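The Table in the Corner: What Two Robot Arms Changed for Our Packing Crew
Speaker notes, Etard Packing and Light Industry Meetup, June 26, 2026
Wanpen Thaweesak, floor lead, Srisuk

(Wait for people to find seats. Water. Check the clicker works this time.)

Hi everybody, I'm Wanpen, I run the floor at Srisuk, and if you've ever moved a parent into a care home and found a little bag of toiletries on the bed, there's a chance it came from us. Toothbrush, cup, a tube or two, a bottle, comb if the home asks for one. It's small stuff and it's fiddly, and every home wants its own mix (one of them changes its mind every month, they know who they are, we love them).

I'm not an engineer. I came up from the packing tables. So if you're hoping for a talk about motors, the Roltari folks have a booth by the coffee and they'll be thrilled to see you. I want to talk about the people who work next to the thing.

(Hands up: who has a robot on their floor already? Who's been told they're getting one? Usually more hands the second time.)

So, what we had before. Every tray that came back from a home with leftovers, and every tray from our own lines with the wrong item in it, went to what we called the mixed table. Somebody stood there and put brushes with brushes and tubes with tubes. We rotated it in 2-hour turns and people swapped out of it any way they could. I've seen a mixed table turn traded for a whole week of sweeping!

In December we put in the arms. Two of them, on one table, with bins down the side. That's the entire installation. When my sister heard "robots" she pictured a car plant, and then she came by and said, oh, it's a desk.

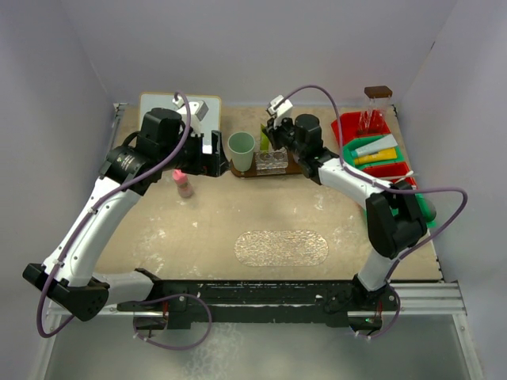 The first question on the floor was the one you'd expect, and it came from Rungnapa Thammasiri, who had been on the packing side longer than I had. She didn't ask it in the meeting. She asked it at the sink, later, with the water running: "So which of us is it?" And I said no one, and she gave me a look, because what else was I going to say?

I had to go back to the office after that and get it in writing. No jobs cut on account of the table, and a date when we'd all sit down and look at it again. If you take one practical thing home with you, get that paper before the crates show up. We got ours after, and those were an ugly couple of weeks. People were nice to the installers and short with each other.

(Slow down here. Last time I rushed this.)

OK, what changed. The mixed table turns went away, mostly. We had 5 people who rotated through that job, and all 5 are still with us. What they do now is check kits, load the table, and sort out whatever the arms couldn't. And there's a new job that we didn't have a word for, so we call it minding. Whoever's minding watches the arms, steps in when something lies wrong, and writes down what it was.

I thought minding would be the easy job. It is so boring! I did a full afternoon of it myself and I'd have taken the old mixed table back by three o'clock. Your hands have nothing to do, but you can't look at your phone and you can't really chat either, you're just sort of waiting for a toothbrush to go sideways. 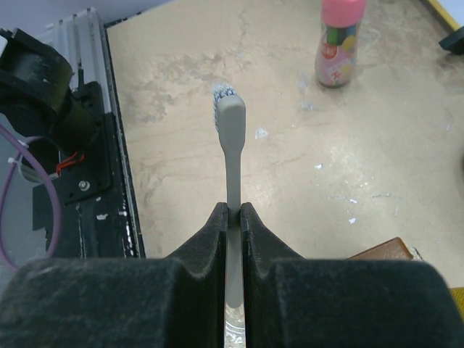 The fix for that came from the crew. They asked for shorter turns, and for the minder to have something real to do with the notes. So now the notes go into Sosia, our stock program, and the minder gets to decide what goes on the "leave it for people" list. If you say bottles with slippery labels stay with people this month, they stay with people. It sounds tiny. It made a huge difference, and I'd tell anybody to do it on day one, because the person standing there knows more about what's going wrong than whoever wrote the settings.

About speed, since someone always asks. The table is slower than a good packer. Rungnapa beats it, and she beats it while telling you about her knees. On a decent shift it gets through nearly 180 items and on a bad one I'd prefer not to say into a microphone. What it has going for it is that it doesn't mind doing the same dull thing after lunch that it did before lunch. We don't race it anymore. We did the first week, there was cake involved.

(If they laugh, tell the cake story. If they don't, skip it.)

Now some stuff I got wrong.

I picked who would be trained, and I picked the people I figured were "good with computers." Bad guess. I had 4 names on my list and half of them hated it. Meanwhile Rungnapa, who I hadn't asked, was standing behind the installer every break with questions. She's our lead minder now, with a pay bump to go with it. I should've just put a sheet on the wall and let people sign up.

I also didn't think about the noise, or the lack of it. The mixed table used to be where you heard the gossip. You'd be shoulder to shoulder with someone from the other line. When that went, the two lines kind of stopped talking, and I only noticed when a schedule swap went badly and it came out that neither person knew the other's name. We moved the break so the lines overlap again. It's better, still not what it was.

And cleaning! Whose job is wiping down the table? It wasn't on anybody's card. The packers thought it belonged to the technicians, the technicians thought it was the packers. It's on the card now, end of shift, whoever minded last.

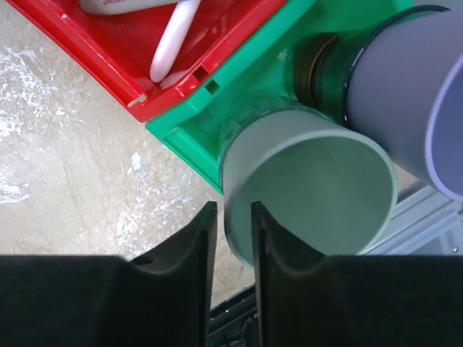 One more thing on pay, because I know some of you are floor people like me and you came for this part. If someone takes on minding, that's a different job from packing, with more to learn and more to answer for. Put it on paper as a different job. We ran for a while with people doing it as a favor, and a favor goes sour pretty fast when the other line is going home at the same hour for the same money.

Would I do it again? Yeah, I would. Wrists are a lot of it for me. I've got a bad one from those years at the mixed table, and I don't want the new hires getting theirs. But I'd go slower, and I'd bring the crew in before the layout was drawn, even if that meant arguing over where the bins go (we've moved ours since, and I bet we'll move them again).

The no-cuts paper comes up for its review this winter. Rungnapa's going to be in the room for that one, at the table, with her own copy of the notes.

OK, questions. Leave plenty of time, the break isn't till the half hour. If no one starts, ask the group from the bakery supplier how they handled shift swaps.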